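Quem somos

A Mutska é uma escola de cozinha doméstica em Arnville. Damos aulas a adultos que já cozinham todos os dias e que desconfiam, com razão, de metade do que lhes foi dito sobre o assunto. Não formamos chefes. Não passamos diplomas, porque um diploma de fim de semana vale o papel em que é impresso, e o papel anda caro.

Começámos por irritação. Tínhamos feito demasiados cursos em que se pagava bem para ver alguém de avental engomado reduzir um molho durante vinte minutos e depois ouvir que o segredo era o amor. Saímos de lá com uma pasta de receitas que não funcionavam no nosso fogão. Perguntámos porquê e responderam-nos que faltava prática. Talvez faltasse. Também faltava dizer que o fogão do professor tinha o dobro da potência.

O que ensinamos

Pão, leguminosas, caldos, conservas simples, facas. O programa muda pouco de um ano para o outro e não pedimos desculpa por isso. De vez em quando alguém sugere um módulo de fermentação com kombucha, ou um dia inteiro dedicado ao abacate. Ouvimos e continuamos a ensinar feijão.

Cada receita que entregamos foi cozinhada por pessoas diferentes, em casas diferentes, antes de chegar à sala de aula. Já recusámos mais de 400 receitas desde que abrimos, algumas delas nossas e de que gostávamos bastante. O critério é aborrecido: se o prato só sai bem quando quem o escreveu está na cozinha, fica de fora.

Também testamos ideias feitas. Selar a carne «para fechar os sucos» não fecha coisa nenhuma, embora lhe dê bom sabor. O azeite na água da massa serve sobretudo para gastar azeite. Sobre o sal no feijão desde o início temos opinião favorável, mas convidamos quem discorda a trazer a sua panela e comparar. Já mudámos de ideias duas vezes por causa de panelas alheias.

A nossa bancada

As aulas decorrem num antigo armazém de sementes na zona de Waltlow, a dez minutos a pé da estação. Há quem chegue à espera de azulejos antigos e ervas penduradas no teto. O espaço é prático, lava-se depressa e tem boa luz de manhã. No inverno faz frio até se acenderem os fornos, por isso tragam uma camisola.

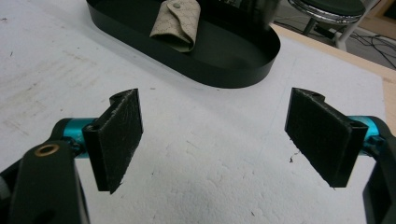 Tampo branco salpicado, duas garras pretas frente a frente.

Cada turma tem no máximo 20 pessoas. Já nos explicaram várias vezes, com gráficos, que com turmas maiores ganharíamos mais dinheiro. Acreditamos. Continuamos a achar que ninguém aprende a amassar na terceira fila.

Sobre utensílios

Não vendemos facas, tachos nem robôs de cozinha, e não recebemos comissão de quem os vende. Se um aluno pergunta o que deve comprar, a resposta mais frequente é nada, por enquanto. Uma faca de tamanho médio bem afiada, uma panela pesada e uma balança resolvem quase tudo o que damos no primeiro ciclo. O resto costuma acabar na prateleira de cima, junto da máquina de fazer iogurtes.

A Yaman

A Yaman é a nossa pequena biblioteca, aberta ao domingo de manhã a alunos e vizinhos. Reúne 1000 livros de cozinha, muitos deles maus. Guardamos os maus de propósito e anotamos à margem o que correu mal: tempos impossíveis, ingredientes que desaparecem a meio da receita, fotografias de um bolo que não é aquele bolo. As anotações são mais consultadas do que os livros. Pode levar-se um volume de cada vez, e pedimos que volte sem massa entre as páginas.

O que não prometemos

Não prometemos que vai poupar metade do orçamento da casa, nem que os seus filhos passarão a comer couves. Também não dizemos que cozinhar cura a ansiedade; a nós, numa véspera de Natal, costuma provocá-la. É provável que saia daqui a fazer um pão decente e a perceber por que motivo o anterior ficou cru no meio.

Inscrições

As inscrições para os cursos de outono abrem em junho. Não há lista de espera paga nem desconto para quem decide nas próximas horas. Se quiser assistir a uma aula antes de se inscrever, escreva-nos e combinamos. Venha com perguntas difíceis, e com fome, que no fim come-se o que se fez, mesmo quando saiu mal.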